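Vinegar on wood floors, again

Every October the same tip comes back: half a cup of vinegar in a bucket, and your planks will shine like new. I doubt it. I tried it in the hall for 27 days and got a dull patch by the door. A damp mop and plain water did just as well in the bedroom, for nothing.

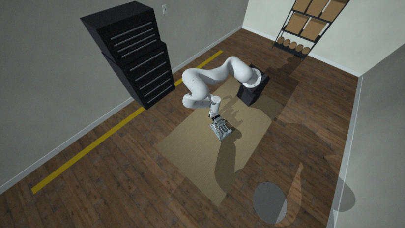
Adi Sitompul wrote in to say the vinegar was fine and my mop was too wet. Maybe. I wring it out twice, and I'd still like to see two boards done side by side before I buy another jug.

Wax sticks for scratches: skip them too. Mine wore off in 3 weeks.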